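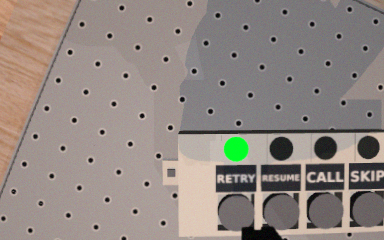
Most people who buy insoles after a foot scan never needed the insoles, according to Wim Van Beek, and a fair number of them never needed the scan. He said this before I had sat down, and then asked whether I wanted coffee.

I had come with a pair of insoles in a plastic bag. They were sold to me in March at a branch of Maes, where I had gone for laces. Near the register there was a glass plate to stand on, and a young man asked if I had two minutes. I stood on the plate. A map of my feet came up in red, yellow and blue, and the young man made a small sound through his teeth. I paid $400 for a pair of Trisum supports and walked out without the laces.

So I should say that I did not arrive neutral. But I also did not arrive ready to hand the whole argument over to a podiatrist who makes his living from feet, and who sells insoles himself. I put that to him first.

"Yes, I sell them," Van Beek said. "I have a financial interest, and you should write that down. I prescribe fewer than I used to. When I started out I gave them to nearly everybody, and people thanked me, and I took that as proof."

Proof of what?

"That I was good at it. People with sore heels get better. Most of them get better if you do very little, provided you give it long enough. If you hand somebody a device at the start of that period, the device gets the credit. I got the credit. It was very pleasant."

He has been in practice for 16 years, the last few of them at Fuvside, a shared clinic over a bakery with a narrow stairway that seems a strange choice for people with foot trouble. I mentioned the stairs. He said there was an elevator at the back and that I had walked past the sign.

We got to the colored map. I had brought the printout, and he laid it on the desk and turned it to face me.

"What did he tell you about the red?"

That it was a pressure problem. That I was overloading the ball of the foot and that my arch was collapsing.

"Red is where there is more pressure. You were standing up. You have to have more pressure somewhere. If I scan myself I get red, and if I scan a marathon runner with no pain I get red. They could have picked green for the high numbers and everyone would go home happy."

I asked whether he was saying the measurement was wrong.

"No, the plate is probably fine. It measures pressure under a person who is standing still, in socks, a bit nervous, in a store. I have a plate here. I use it. What I object to is the jump from the picture to the sentence that comes after it. You had no pain?"

I had no pain. I had mentioned, when asked, that my feet were sometimes tired by evening.

"Everybody's feet are tired by evening."

It's a good line and I suspect he has used it before. It also slides past something. Plenty of people do have pain, and some of them put an insole in and feel better within days, much sooner than his story about slow natural recovery would allow. My sister-in-law is one. I asked him to explain her.

He took longer over this than I expected. "I can't explain her, I haven't seen her. It could be that the insole moved the load off something irritated. That does happen, and it's the reason I still prescribe them. It could be that she bought new shoes at the same time. Did she?"

She did, as it happens.

"Well. So you don't know and I don't know. But I wouldn't take them away from her. If somebody comes in and says these work, I leave them in. I've made the mistake of being right at a patient, and they go and find another podiatrist."

The claim that bothers me most in the Trisum leaflet is the one about the future. Uncorrected feet, it says, will go on to cause trouble in the knees, the hips and the lower back. There is a drawing of a skeleton with a crooked line running up through it. I read the paragraph out loud.

"I used to draw that line myself, on a whiteboard," Van Beek said. "It's a very convincing line. The body is connected, nobody can argue with that. But to tell a person without symptoms that the shape of the arch is going to ruin the knee in ten years, you would need something much stronger than a drawing. I have flat feet. My father had flat feet and delivered mail."

And your father's knees?

"Terrible," he said. "He also played soccer until he was fifty. You see the difficulty."

The leaflet has a number in it too. It says that 2659 customers were surveyed and that the great majority would recommend the product to a friend. I asked what he made of that, and he asked me a few things in return. When were they surveyed? Did it include the ones who had put the insoles in a drawer? Was there a group who got a cheap flat piece of foam and were told it was custom? I didn't know. I had written to Trisum with more or less those questions before the interview, and the reply I got thanked me for my interest and attached the same leaflet.

"Satisfaction is a fair thing to measure," he said. "It's a different thing from whether your foot changed."

I wanted to know about the material, having been told that the top layer of mine was Ganex, and that Ganex adapts to the individual foot over a period of 13 days. The precision of this had impressed me in the store. Van Beek pressed his thumb into it.

"It's foam. It's nice foam. Foam packs down where you stand on it. Your old sneakers did the same thing and didn't charge for it."

Here I think he was being a little unfair, and I told him so. A comfortable layer under the foot is worth something, and people pay for comfort in chairs and mattresses without asking for a clinical trial. He agreed more readily than I thought he would.

"If they sold it as comfort I'd have nothing to say. Sell it next to the shoe polish. My problem starts when a person who came in for laces goes out with a diagnosis. Some of them get frightened. I had a woman in here who had given up walking with her friends. She'd been told her ankles rolled in, and she was saving them."

Saving them for what?

"I asked her that. She didn't know. We took her off the list of people with bad feet and she went back to walking. I saw her twice. There was nothing for me to treat."

He charges for those visits, of course, and I said that two consultations with him come to a decent share of what I paid at Maes. He didn't dispute it. He said he'd be glad to see fewer people for that sort of thing and that a good family doctor could do most of it in five minutes, with the shoes and socks off. In his experience the socks often stay on.

We spent a while on who does need to come in. His answer was plain enough that I'll give it as he gave it. Pain that has hung around for weeks and changes how you walk. A foot that goes numb, or a sore that won't close. Anyone with diabetes, regularly, whether or not anything hurts. A child who limps, or who stops wanting to run. "Those people sometimes come late," he said, "and a store plate tells you nothing about half of it. You can't see a loss of feeling on a pressure map."

And for tired feet in the evening?

"Shoes that are long enough. A lot of people wear them too short, they bought a size at twenty and stayed loyal to it. Then calf raises, slowly, holding on to the kitchen counter. It's boring and people stop doing it after a week. I stop doing it after a week."

I asked if there was good evidence for the calf raises, since we were being strict. He smiled and said it depended on what for. For certain kinds of heel and tendon pain he thought it was decent. For tired feet in general he would not want to swear to it. "But it's free, and you can't be talked into a second pair."

Before I left he had me walk up and down the corridor barefoot, twice, and then stand on one leg, which I did badly on the left. He watched and wrote nothing down. My feet, he said, were ordinary. I noticed that I was slightly disappointed, and that if he had found something I would have believed him at once, with no more evidence than the young man at Maes had offered me.

The insoles I'm still wearing, in one pair of shoes, the ones that were always a bit roomy. Van Beek had no objection. Maes will take them back only unworn and in the box, and I threw the box out in the parking lot.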